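Ticket 2166: Label printer drops off the network after idle, Kinnunen site
Status: Resolved, monitoring 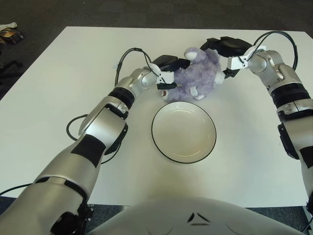

Reported: the label printer in the packing area stops accepting jobs after a quiet period. Jobs sent from Dotaser sit in the queue with status "Sending" and then go to "Error". The front panel still shows Ready. Power cycling the printer clears the fault until the next long idle. Priority set to normal. The site has a second printer at the returns desk, which is not affected.

Environment
Printer on wired Ethernet, static address, raw port 9100.
Print server: virtual machine at Tunoston, reached over the site-to-site tunnel.
Application: Dotaser, labels only. Invoices go to a different device.
Switch: 24-port unmanaged until last August, since then a managed model supplied by Kotiston.

Log

Saturday 07:40
Fault present on arrival. Ping to the printer from the print server: no reply. Ping from a laptop on the same switch: no reply. Link light on at both ends. Printed the network configuration page from the front panel. Address, mask and gateway are correct. The page prints normally, so the print engine and media sensor are ruled out.

07:55
Unplugged the network cable at the printer, waited ten seconds, plugged it back in. Ping replies at once from both machines. Queue resumed without a restart and 33 held labels printed. A power cycle is not needed to recover. Updated the site instructions to say so.

08:10
Replaced the patch cable and moved the printer from port 11 to port 14. No other changes. Left idle.

10:25
Fault back. Cable and switch port ruled out. Moved the printer back to port 11 to keep the port labels accurate.

10:40
Checked for a duplicate address. Disconnected the printer and pinged its address from the laptop. No reply, and no ARP entry. Reconnected. ARP table shows one hardware address, matching the sticker on the back of the printer. Duplicate address ruled out.

11:05
Read the switch configuration. Energy Efficient Ethernet is enabled on all ports, which is the default on this model. The old unmanaged switch did not have the feature. The printer at the returns desk is connected through a small desktop switch under the counter and does not link directly to the managed switch. This would account for that unit staying up.

11:15
Checked the printer side. Sleep timer was set to 15 minutes. Firmware is two releases behind. The release notes for the later version list a fix for "loss of link response after low power state" with no further detail. Did not update firmware at this stage, so that one change could be tested at a time.

11:20
Disabled Energy Efficient Ethernet on port 11 only. Saved the running configuration. Sleep timer left at 15 minutes. Started a continuous ping from the laptop at one per second and stopped all label jobs to this printer. Labels sent to the returns desk printer for the duration of the test.

11:53
Ping still replying after 33 minutes idle. Panel shows Sleep. Sent one test label. Printer woke and printed. The continuous ping may be keeping the interface awake, so this result is not conclusive. Stopped the ping.

14:30
No traffic to the printer since 11:53. Single ping: reply received. Test label printed.

14:35
Enabled Energy Efficient Ethernet on port 11 again to confirm the cause. No traffic.

16:50
No reply to ping. Panel shows Ready, as in the original report. Fault reproduced. Disabled the feature on port 11, reseated the cable, ping restored.

Cause
The printer does not return from low power idle when connected to a port with Energy Efficient Ethernet enabled. The link stays up and the panel does not report an error.

Fix
Energy Efficient Ethernet disabled on port 11. Configuration saved to flash and a copy stored with the site records. Port description changed to "label printer, EEE off".

Follow-up
1. Update printer firmware outside packing hours, then retest with the feature enabled.
2. Do not move the printer to another port without applying the same setting.
3. Check the other Kotiston switches for label printers of this model. Ticket 1969 has the same symptoms and was closed as a bad cable. Reopen if the port setting matches.
4. Print server queue timeout is still at the default. Not related to this fault. Leave as is.

Update, Monday shift start
Printer answered ping after being idle since the last job on Saturday. First label of the shift printed without a reseat. Ticket stays in monitoring until the firmware update is done.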